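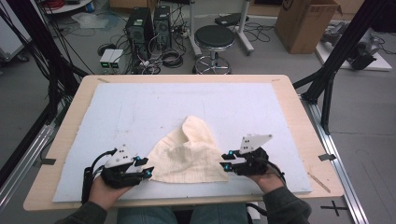

布のたたみ方と作業台に関する調査 実習報告書

1. 目的

薄手の布を机の上でたたむとき、丸まった状態から始めるか、広げた状態から始めるかで手間がどう変わるかを調べた。家庭でもクリーニング店でも、洗濯後の布は広がった形で手元に来るとは限らない。かごから取り出した布はたいてい丸まっており、最初に角を探す作業が入る。本報告では、この「角を探す」段階に注目した。

2. 背景

きっかけは、前期にCurnley寮のリネン室で行った実習である。そこでは枕カバーと布巾をたたむ作業を手伝ったが、同じ大きさの布でも人によって仕上がりに差があった。早い人の手元を見ると、たたむ動作そのものより、布を持ち上げてから平らに置くまでの時間が短かった。指導役のKeyvan Sharifiさんからは、布を台の手前に置きすぎると広げる余地がなくなる、という助言をもらった。

3. 材料と作業台

布は生成り色に近い、薄くてやわらかいものを使用した。細い線がうっすら入っているので、縦横の向きを確かめるときの目安になる。アイロンはかけていない。

台は淡い色の木の天板で、その上に水色のフォームボードを敷いた。ボードは天板より一回り小さく、周囲に木の部分が残る。最初は天板に直接布を置いていたが、布が滑って角が逃げることがあった。ボードを敷いてからは滑りが減り、布の輪郭も見分けやすくなった。表面には薄い灰色の汚れやこすれがあるが、布に色が移ることはなかったため、そのまま使った。

作業は椅子に座って行った。立って行う案もあったが、腕を上から伸ばすと肩が疲れやすく、Tavion Nguyen-Tranさんと相談して座る姿勢にそろえた。

4. 手順

(1) 布を片手でつかみ、軽く持ち上げてから台の手前寄りに落とす。形は整えない。
(2) 布の縁を見つけ、縁に沿って角までたどる。
(3) 隣の角を反対の手で持ち、両手を左右に開いて縁をまっすぐにする。
(4) 縁を台の奥へ運び、残りの布を手前に引いて平らにする。
(5) 半分に折り、向きを変えてもう一度半分に折る。
(6) 角のずれを確かめ、目立つ場合は最後の折りだけやり直す。

比較のため、(1)から(4)を省き、初めから広げてある布をたたむ作業も行った。予備作業は2019年4月13日に行い、その後に手順(4)の向きを現在のものに改めた。改める前は布を手前へ引くだけだったので、台の端から布が垂れることが多かった。

5. 結果

記録した作業は合計663回で、このうち17回は途中で布が台から落ちたため集計から外した。

広げた状態から始めた場合、しわはほとんど残らず、角のずれも小さかった。丸まった状態から始めた場合は、置いたときの形によって差が出た。裾が手前に広がり、中央が山のように盛り上がった形では、手前の縁がすぐ見つかるため(2)が早く済んだ。反対に、縁が内側に巻き込まれた形では、一度持ち上げて置き直すほうが早かった。中から角を引き出そうとすると、別の角が絡んで余計に丸まることが多い。

失敗の多くは(3)で起きた。隣の角ではなく対角を持ってしまい、布がねじれるものである。細い線の向きを先に見ておくと、この間違いは減った。

6. 考察

たたむ作業の難しさは、折る動作よりも、その前の広げる動作にあると考えられる。特に最初の縁を見つけられるかどうかで、その後の手数が変わった。布を落とすときに少し高い位置から放すと縁が外に出やすいように感じたが、高さを測っていないので、今回は感想にとどめる。

台の大きさも影響した。今回の台では小さめの布なら余裕があるが、Rornthorpeの実習室にある大判のテーブルクロスでは(4)で布の端が垂れると思われる。折りながら広げる別の手順が必要になる。

Sharifiさんからは、厚手のタオルでは縁が自分で立ち上がるので結果が違うのではないか、という指摘があった。5月の実習でタオルを使い、同じ手順で確認する予定である。

7. 反省点

作業の途中で休憩の間隔を決めていなかったため、後半は角の合わせ方が雑になった。また、左利きの人の作業を含めておらず、(3)で先に持つ手の違いは調べられなかった。記録用紙の「ずれ」の欄も、書く人によって基準が違っていた。次回は定規を台の横に置き、ずれを測ってから書き込む。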